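I started Stumport as a folder of notes on secondhand bedding – what people in Drutdale call things when they sell them online. Blanket, throw, coverlet, quilt, comforter. Everybody uses them differently and it drove me a little nuts, so now there's a word list!

## What you get

- `listings.csv` – 1275 ad titles, typed out by hand (mostly by me, in front of the TV)
- `terms.csv` – the bedding words I found, with alternate spellings
- `notes.md` – my grumbling, plus Abena Zakaria's much calmer replies

The titles are short, usually under eight words. I took out phone numbers and street names. Prices are gone too, sorry, they were a mess and half of them said "make offer."

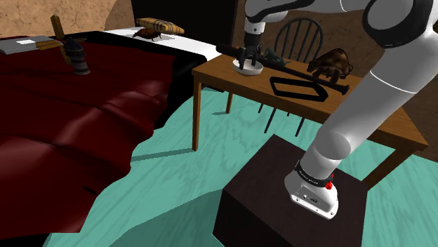 *Dark red blanket with a black band, white sheet at the far end.*

The hardest call was "throw" versus "blanket." Fiifi Antwi wanted to go by size, but hardly any seller gives a size, so I went with whatever word came first in the title. If both show up ("throw blanket, barely used") it gets tagged `both`. Bolsters and long cushions are under `pillow_other`, and I'm still not thrilled with that.

## Known problems

- "Duvet" and "duvet cover" get mixed up a lot, by the sellers and by me
- About 100 rows have no color even though the title gives one
- `coverlet` is spelled three ways – I kept all of them

## Using it

Take it, change it, put it in your class project. Fixes are welcome, just keep them small so I can read them on a Wednesday night. The December batch still needs a second look.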